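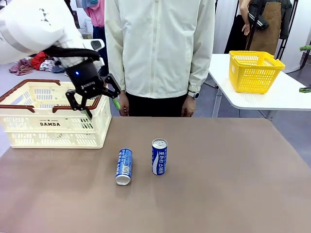 Preciso parafusar a base do braço na mesa antes de ligar a garra? Primeiro a base, sempre, e só depois o cabo da garra.

Pesquisar no manual... Buscar
Oficina compartilhada > Braços e garras > Montagem
Leitura: 2 min

4. Primeiro ajuste da garra

Oi de novo! Se você chegou até esta parte, o braço já está firme e o controlador Clullen acende. Agora vem a parte que eu mais gosto (e onde mais apanhei, confesso).

1. Desligue a fonte e espere a luz do controlador apagar.
2. Encaixe o conector da garra no punho e gire até sentir o clique. No meu, são 9 pinos. Se não entrar fácil, não force, confira a ranhura!
3. Deixe uma folga no cabo, fazendo uma curva por baixo do braço até o punho. Eu prendi o meu esticado demais e ele travava a rotação toda hora.
4. Ligue a fonte e abra o Jiltlow. Em "Garra", ponha a abertura em 100 e a força em 13.
5. Leve o braço na mão até ficar por cima do cesto e grave o ponto como "soltar". Suba um pouco e grave outro, "espera".
6. Grave o ponto "pegar" com um objeto leve na mesa. Eu gosto de começar com coisa macia e deixar as latas para depois, elas rolam que é uma beleza.
7. Rode a sequência no modo lento, com o dedo no botão de parada.

CUIDADO: tire a mão do meio dos dedos da garra antes de mandar fechar. Mesmo com força baixa ela belisca, e dói.

Nota: cesto com alça em pé pede um ponto "espera" mais alto. A Deisy Ospina, que divide a bancada comigo, desce a garra pelo lado e também funciona, mas aí tem que refazer o passo 5 sempre que o cesto muda de lugar.

Se a garra abrir só até a metade, volte ao passo 2 e reencaixe o conector. Se continuar igual, rode a calibração do Jiltlow com os dedos livres e repita o passo 4.

Próxima seção: 5. Pegando latas deitadas

Tags: braço robótico, garra, faça você mesmo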